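Workshop tips: picking fingers for a small gripper

I've swapped fingers on our Wamov arm more times than I'd care to admit, and friends keep asking which to buy first (start with the cheap pair, please!).
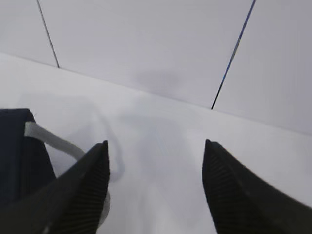

Ribbed fingers are my favorite for soft, floppy things. Run a fingertip down the ridges before you start, and wipe off any lint. I like to check that the two tips sit level too, as they do on this dark pair, and then I try ten slow grabs on a bag before I touch the speed. 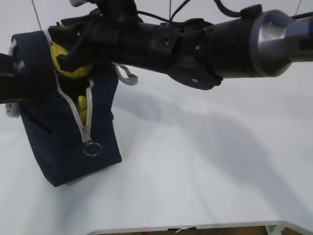
Yellow item in the grip, navy bag unzipped.

Write down which fingers you used each time, even if it's on tape!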